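Rerberg Hall: the great bottle clear-up

Ruba Sayegh, 29 September 2026

We have been meaning to do something about the drinks bottles at Rerberg since August, when the recycling round went fortnightly and the corridor began to look like the back of a festival. Everyone agreed it was somebody else's turn. Then the Mengal evening class moved in upstairs - 16 thirsty people and a kettle that trips the fuse - and the matter could wait no longer.

The rules are simple enough. Clear plastic and green plastic both go in, lids stay on, and cans are allowed provided you have finished what was in them. Glass goes down to Banard on foot, as it always has, generally in the rain. Bags are thin, so please don't try to beat the record of 51 set in the Zekum room, which ended on the stairs.
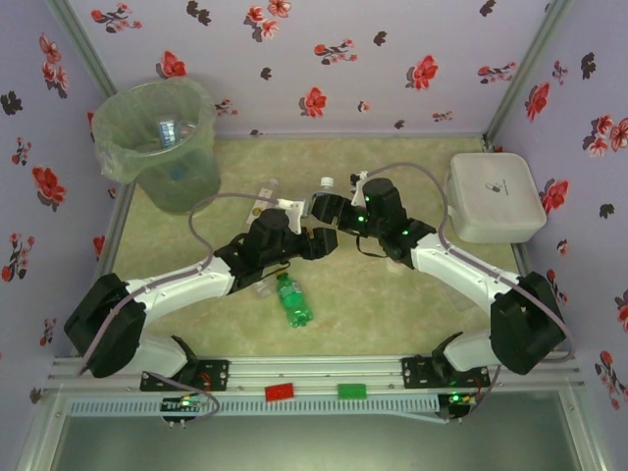
One bottle upright, two lying down, and a green bin in the corner with its bag in. The flowered wallpaper is putting in more effort than the bottles.

More when the next bags go out. If you have a spare bin with a lid, leave it by the side door.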